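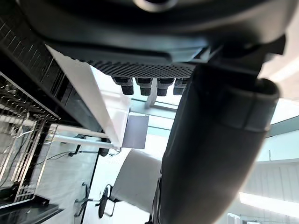
Subject: Re: Winter moth counts and the December lamp night
Date: 17 Nov 2019

Hello all,

Glad someone asked this, as I've been itching to write about it!

> I'm new to the list and have only trapped in summer so far. Is it
> worth carrying on once the frosts start? My garden is on the Prarberg
> side of the river, mostly old apple trees, and last week I had 2 moths
> in a whole night. I nearly packed the trap away.

Please don't pack it away! Two moths in November is a perfectly good night, and with old apple trees you are better placed than most of us. Winter moths love them. The males come to a lit kitchen window as readily as to a trap, but the females have only stubs for wings and have to walk up the trunk, so take a torch out after supper and look at the bark from knee height upwards. The first time I found one I stood there grinning like a fool until my tea went cold (I'd left it on the wall, and a slug had got in as well).

Mild, damp, still evenings are best. I don't bother if it's windy. My best winter night ever was at the Sandovano allotments, with 127 moths on the sheet and the hedges, nearly all of them Winter Moth with a few December Moths mixed in, those lovely charcoal furry ones with the cream edging. I was out there till midnight and couldn't feel my feet.

On egg boxes: the grey cardboard trays are fine, but change them when they go soggy. I have 60 spare if anyone wants some, and can bring them along to the lamp night.

That will be in the first week of December at Hassanpour Wood, meeting at the lower gate. We can take 10 people down the track comfortably, so do reply to the list if you'd like to come. Bring a torch, a flask and more socks than you think you need. Children very welcome.

One more thing for our new member: write down the nights when you catch nothing. A blank night is still a record, and I'd love to see yours alongside the rest of the Prarberg gardens.

Happy trapping!

List owner, Stestex Moth Group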